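Review: Ivon 2 simulation and grasp planning software
Posted 25 November 2018

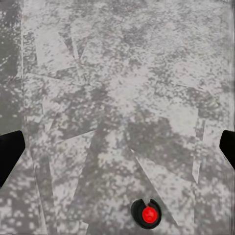
Mackenzie Lapointe wrote in after my first notes on Ivon to say the wrist camera view was the only reason to buy it, and that the planner should be thrown out and replaced with your own. I agree with the first half more than I did in February. The second half is too harsh, and I'll get to it.

I've been running Ivon 2 on a desktop with a mid-range graphics card, mostly for small parts work with a two-finger gripper. It replaced a set of Python scripts wrapped around a physics engine, which I'd grown tired of maintaining. The licence is for one seat. I paid for it myself.

Rendering and backgrounds

The wrist view is rendered straight down between the fingers, and you can put whatever surface you like underneath. I use the speckled grey from the Albers texture pack for nearly everything. It is an unpleasant thing to look at for an afternoon, with its blotches and pale wedges running in all directions, but it's hard on a detector in a useful way. A model trained on a plain bench top in Ivon will tell you it has learned to find the part when all it has learned is to find whatever isn't the bench.

My test part is a small black ring with a gap in the rim and a red centre. I rendered 1000 training views at random offsets and heights and held back another 200. With colour on, detection was easy and not worth reporting. With the views converted to greyscale it got harder, and the misses were mostly parts lying low in the view, close to the bottom border. Ivon's sampler favours the middle unless you change it. The setting is called spread and it's in the camera menu, not the sampling menu where you'd look for it.

Lighting is the weak point. The default is flat and even and the fingers throw almost nothing onto the surface. You can add lamps, but each one slows rendering badly, and the shadows come out soft no matter what size you give the source.

Planning

The planner takes a pose from the detector and works back to an approach. For a part directly under the wrist it's quick and the paths are sensible. Off to one side it tends to centre first and then descend, even when a diagonal move would be fine and shorter. There is a weight for this in the config file. Lowering it helped, although I then had a few approaches where a fingertip brushed the surface before the fingers closed.

Out of 500 planned grasps on the ring, most of the failures came from orientation. The planner treats the outline as a full circle and ignores the gap, so every so often it puts a finger right on the opening. You can mark a no-contact region by hand in the part editor, and that fixed it for me. It should be picked up from the mesh.

So I wouldn't throw it out. I would want to see that config weight exposed in the main window, and I'd want the part editor to stop losing regions when you rescale a mesh.

Control

Control runs through a Briria bridge, sold separately. Setup took me most of a morning. The documentation describes an older version of the bridge, and the port settings have moved. Once connected it held up well, and the joint commands I logged matched what the simulator showed. The viewer froze twice when I closed the fingers while the camera was still recording. Both times the log was intact, ending with error 1109, which the manual doesn't list.

Support

Wen-hsiung Siu at the reseller answered my emails within a day and sent a corrected port table for the bridge. The Brellside user forum is quieter, but the older threads on camera calibration are worth reading before you start.

Who it suits

If you need synthetic wrist views and don't want to build the pipeline yourself, Ivon 2 does that job well – colours, textures and poses are all easy to script, and the labels it exports were clean. If you mainly want planning, try the demo with your own part first, preferably an awkwardly shaped one. I'm keeping my licence for another year. The next thing on my list is a run with two rings touching, which the current detector reports as one.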